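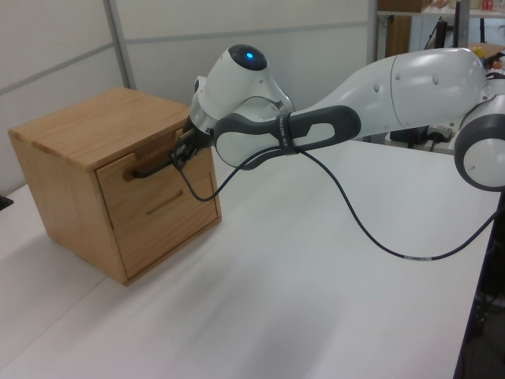
> Tromitz wrote:
>
> Re the drawer cell: somebody please tell me why the arm faults at the same spot after lunch and never before it. I've re-taught the grasp point 12 times. I'm starting to take it personally.

Stop teaching the grasp point. The grasp point is fine, it was fine the first time, and by now it probably has a complex.

We had the same thing at Prarau all through September. Two culprits. First, the gripper cable. If it hangs in a long loop, it drags on the table at the end of the pull and the force reading creeps up until you get a 726. Give it slack at the wrist, strap it to the forearm, and jog all the joints through the full move by hand before you trust it. Ours had been strapped by an optimist.

Second, payload. Check what's entered for the gripper. Ours was off by 300 grams – left over from the old fingers – and the arm sagged a little more as it warmed up. Fix that, re-zero the force sensor with the fingers open and touching nothing, then run 100 pulls at low speed.

If it still faults, look at whether the cabinet is creeping. Ours got two stops screwed to the table, and the Nemardale people swear by double-sided tape, but they swear by a lot of things.

Send the log either way.

Pfeiffer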